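Packing Open Day at Fakhoury, Urnville
Posted April 23, 2023

I drove 74 miles to Urnville to look at cardboard boxes, so you can take my mood into account. Fakhoury has been mailing out its open day flyer since February, and the flyer promises "a new way to think about the parcel." I ship small orders out of a spare room in Redden. I think about the parcel quite enough already.

The room

Forget loading docks. You walk into a big open office with a black ceiling, rows of lights and white tables with nothing much on them. There are potted plants. It looks like a place where people choose fonts. My own packing table has tape stuck to it from two summers ago, and I'd trust this firm more if theirs did too.

The tall box

The Umeo line is what they want you to see. It comes in a tall size and a flat size, plain brown corrugated, and the pitch is that you'll stop buying five other sizes.

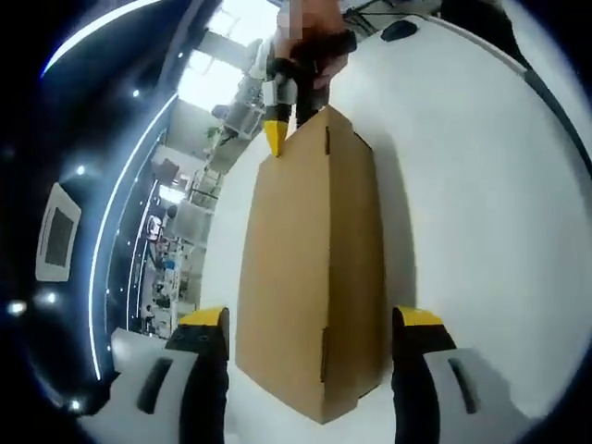 I asked what goes in a box that shape apart from a bottle or a lamp, and got a long answer about flexibility. Tall boxes tip over in the van. They get laid down by whoever is in a hurry, and then whatever you packed to stand up is lying on its side. The answer to that was an insert, sold separately. Price for a starter bundle of 200 boxes, no inserts: $300. I pay less than that now, and mine arrive the next day.

Mixed contents

This was the part I came for. Anyone can pack six of the same thing. Real orders are a carton, something in a slippery wrapper and a little bottle with a nozzle, all going to one address, and the open box on show did at least have that kind of mix in it.

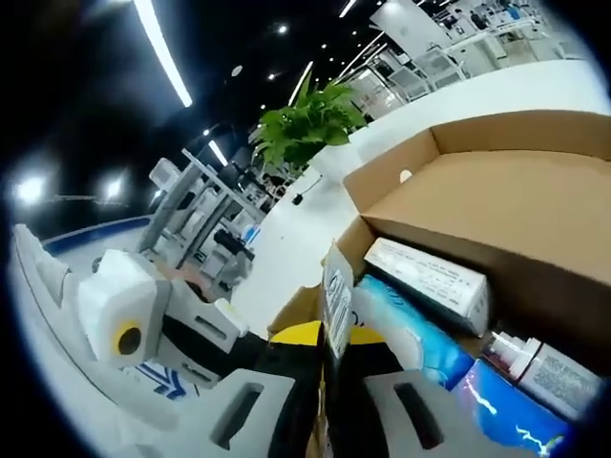

What I wanted to hear about was filler. How much, what kind, who pays for it. The handout has one paragraph on this and it says "as needed" -- well, yes. A bottle with a nozzle is the thing I get the most complaints about, and I would have happily sat through an hour on that alone.

The flat box

Better. Shoe box size or near it, with tucked flaps at the front, and it sits low on the table. If I bought anything from Fakhoury it would be this one. I'd still tape it, whatever the handout says about tape.
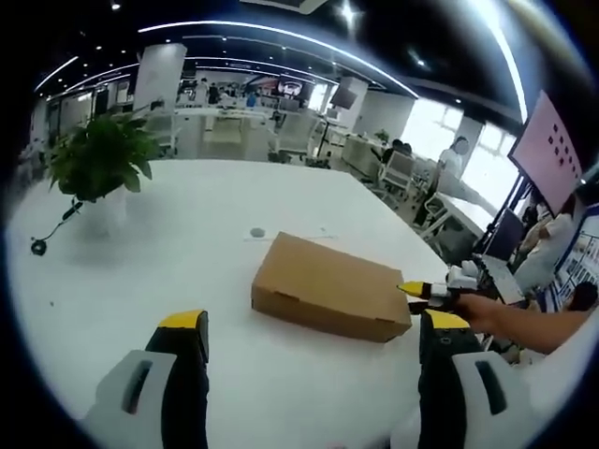

Would I go again?

Parking was free and the coffee was good. The handout claims 1,860 parcels in their trial, but gives no figure for how many came back damaged, and my email asking for one hasn't been answered yet. I took two flat samples home to Redden and will mail them to myself with a jar in each.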